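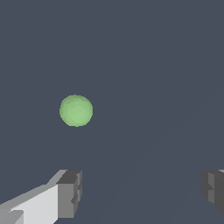 Figure 1. Computer-rendered sphere with a faceted surface, pale green on a slate-blue background.

Approximating Curved Surfaces with Flat Triangles: Final Report of the Student Project Group

Authors: Verna Whitlock, Raimo Ikonen, Merja Ruotsalainen
Supervisor: Jarmo Honkanen
Submitted September 24, 2018

1. Background

The project was carried out as part of the applied geometry course at Rallgate College. Its subject is the measurement of curved surfaces by means of flat pieces. The method is old and appears in land surveying, map making, boat building and the design of domes. The group was asked to study one practical case and to compare the results with values found by direct measurement.

The case chosen was the dome of the Tikkanen Observatory in Plusby. The dome is a half sphere covered in painted sheet metal. The building is due for repainting, and the town needed an estimate of the surface area in order to request bids. Heikki Savolainen of the town building office gave the group access to the roof and to the original drawings.

2. Purpose

The report answers two questions. The first is how closely a set of flat triangles matches the area of a half sphere as the triangles become smaller. The second is whether measurements taken by hand, with simple tools, are good enough to support a paint estimate.

3. Method

The radius of the dome was taken from the drawings and checked with a steel tape along the base ring. The group then marked points on the surface with chalk and measured the straight distance between neighboring points. Each set of three neighboring points was treated as the corners of a flat triangle, and its area was found from the lengths of its sides.

Field work took place in August. The upper part of the dome could be reached only from the fixed ladder on the north side, and one quarter of the surface was measured in full. The remaining area was found by symmetry. The slit through which the telescope is pointed was measured separately and treated as part of the painted surface, as its shutter is finished in the same paint.

A flat triangle with its corners on a sphere lies slightly inside the sphere. For the meshes used in this project, the total area of the triangles is therefore smaller than the true area. The group recorded this difference for a coarse mesh and for a finer one. The calculations were done in a spreadsheet and checked by hand for 20 triangles.

4. Results

The measured quarter of the dome was divided into 34 triangles in the coarse mesh. The finer mesh was made by joining the midpoints of the sides and moving each new point outward to the surface. This second step was done on paper only.

The finer mesh came closer to the calculated area of the half sphere, as expected. The coarse mesh gave a smaller value, but the shortfall was less than the allowance that painters normally add for waste. The largest errors were found near the base ring, where the metal has been dented and the chalk points were hard to place.

5. Discussion

The group considers the coarse mesh sufficient for a paint estimate. The finer mesh required much more calculation and would not have changed the amount of paint ordered. It would be of value in work where panels must be cut to fit, such as replacement of the sheet metal.

The assumption of symmetry was not tested. Repairs on the south side are shown in the drawings, and the shape there may differ — a second visit would be needed to settle the matter.

6. Acknowledgments

The group thanks the Plusby building office for access to the site and Jilton Hardware for the loan of the steel tape and safety harnesses.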